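Workshop Tips: Comparing Grippers Without Losing a Whole Weekend

If you've been reading this page for a while you know I'm mostly a hinges-and-drawer-slides person, but I've been bitten by the home robot bug (my wife says "infested"), and so many of you wrote in about grippers that I figured I'd put all my notes in one place. These are for people trying things at the kitchen table or in a simulator on an old laptop, on a normal person's budget!

Start in the simulator. I can't say this loudly enough. I bought a Grelura two-finger gripper in February for 139 dollars, bolted it on, and spent the first evening finding out that it wouldn't open wide enough for my fattest door lever. Ten minutes with the model would have told me the same thing for free. Now I drop every gripper into a pretend room first, and only then do I get my wallet out.

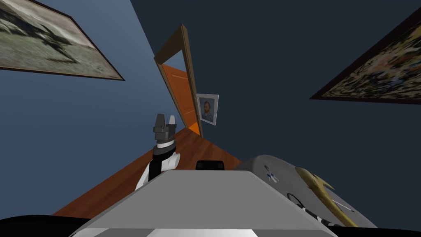 By Rigoberto Ospina
Workshop Tips, 20 April 2018

Doors make a great first test, by the way. An orange door that's already partway open is an easier job than a shut one, so do that one first and get your confidence up. Push with the back of the fingers, gripper closed. Save the handle-grabbing for later — it's a different job and it'll eat your afternoon.

Check your camera tilt before you blame the arm. When the doorway leans over and the floor runs off on a slant, your own sense of left and right goes funny, and I've driven a perfectly good arm into a perfectly good wall that way. Write down the tilt with every run. I keep a column for it in my notebook, right next to the one for swear words.

Paint your pretend walls. A dark navy wall is murder on a dark gray gripper, and I had a terrible time judging the gap between the fingers until I got them in front of something lighter. Slate blue is fine. On a real gripper a bit of pale tape on one fingertip does wonders, and it peels right off when you're done.

Now, the comparing part. Change one thing at a time! I used to swap the gripper and the controller together, get a better result, and have no idea which one to thank. These days it's 16 tries per gripper, same arm, same starting pose, same door. Parallel fingers first, then the soft ones, then whatever strange thing came in the mail.

My two controllers, if you're curious, are the Dostik (little thumbsticks, twitchy, 29 dollars used) and the Pludmont, which is heavier and slower and a lot kinder to beginners. Natalie Goodall wrote in to say she puts rubber bands around the Dostik sticks to calm them down. I tried it with the wide bands off a bunch of broccoli and she's right, it's much better. Thin ones just slide up and ping across the room.

Park the arm you're not testing. Low and out to the side, so you aren't peering around a big gray elbow the whole time. And learn how much of your own robot shows up at the bottom of the view, so you stop mistaking it for furniture. It took me almost 3 weeks to quit flinching at mine.

A few small ones from the mailbag:

Wipe rubber fingertips with a barely damp cloth before each round. Dish soap leaves a film, so skip it.

Mingxuan Lu saves the starting pose under the gripper's name and nothing else. I've copied that and my folders are finally readable.

Keep the little bag of screws taped to the gripper it came with. They all look the same and they are not the same.

Next time I'm doing cable ties and where to put them on a wrist joint, so send me your best (and your worst) before then.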